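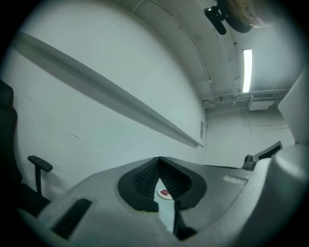
Search the knowledge base
Search

Falard payments run: supplier batch stuck at "Matched, not released"
Posted by Moneo Support Desk, February

Status: closed
Priority: was high, dropped to normal at 14:20

What was reported

Customer is on the Zendarex connector, hosted. Morning payment run to suppliers went in as normal, 258 lines. 149 went out, 109 sat at "Matched, not released" and wouldn't move. No error on screen. Button greyed out. Customer had already logged out and in, tried another browser, tried a colleague's login. Same each time.

Second call an hour later, bit crosser. Payment cut-off at the bank is 15:30 and two of the stuck suppliers are hauliers who stop deliveries if they're late. Fair enough. Raised to high.

09:50
Asked for the run log and a screenshot of the approval rules. Got the log, not the rules. Log shows the match step finishing clean, no warnings. Release step starts, does the first 149, then just stops writing. Not a crash, process still up.

10:15
Thought it was the daily limit. It wasn't. Limit is set per account and they were nowhere near it. Checked twice as it's caught us out before.

10:40
Restarted the release service on our side. No change. Don't bother doing this again for this symptom, it only adds a wait while the queue reloads.

11:05
Rules screenshot arrived. Two approvers needed over the threshold, one below. Looks right. Asked if anything had changed since last month's run. Told no.

11:30
Pulled the stuck lines into a sheet and sorted them every way I could think of. Amount, no pattern. Currency, all the same. Supplier country, mixed. Then sorted by bank record date and there it was, every one of them had had its bank record touched the evening before. None of the 149 had.

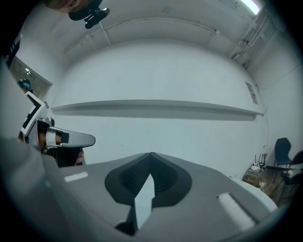
So went back and asked again about changes, this time about supplier records only. Yes, they'd loaded a file from Taheri the night before with tidied up addresses. Addresses only, they said. Asked for the file.

12:10
File has addresses in it but it also has the account name column, and the account name column has a trailing space on every row. Import treats that as a new account name. New account name means the bank details count as changed, and changed bank details go into a hold untill someone confirms them. Which is what the hold is for. Trouble is the hold doesn't show on the run screen, only on the supplier card under Bank, third tab along. Nobody on their side looks there and I can't blame them.

12:25
Rang the customer and explained. They wanted us to lift all the holds from here. We can't, and wouldn't if we could, it's the check that stops somebody swapping an account number. Has to be a person at the customer with the Bank Confirm right. They have one such person, who was in a meeting.

13:10
Person out of meeting. Walked through the first few together:

- open supplier card, Bank tab
- compare old and new line side by side
- if only the name differs, tick Confirm
- save, dont use Save and Close (it skips the refresh)

71 confirmed that way before they found they could filter the list and do the rest in one go. Should have told them about the filter at the start, my mistake.

14:05
All confirmed. Asked them to re-open the run, NOT start a new one. A new run would pick up the sent lines again and you'd be sorting out double payments all week.

14:20
Release button live. Priority down to normal.

14:35
All gone, bank acknowledgement file back and 100 per cent accepted. Customer has checked the two hauliers by hand.

Cause

Trailing spaces in account name column of the imported file. Import doesn't trim that column. It trims the address ones, which is why nobody's seen it from an address file until now.

What to do if you get this

Check the supplier card first, before anything to do with limits or services. If the hold is on, find out what was imported and when. Take the account name column out of the file if it isn't needed. If it is needed, trim it before loading.

Still open

Asked development for two things: trim the name column on import, and show the hold on the run screen with a proper message. First one accepted for the next patch. Second one is "under review", no date. Linked to the older request about greyed out buttons, same complaint really.

Taheri told about the spaces by the customer, they're fixing their export. Will leave it with them.

Update, next morning: overnight run fine, no holds. Closing.

We use cookies to remember your login and to see which articles get read. Accept all / Manage settings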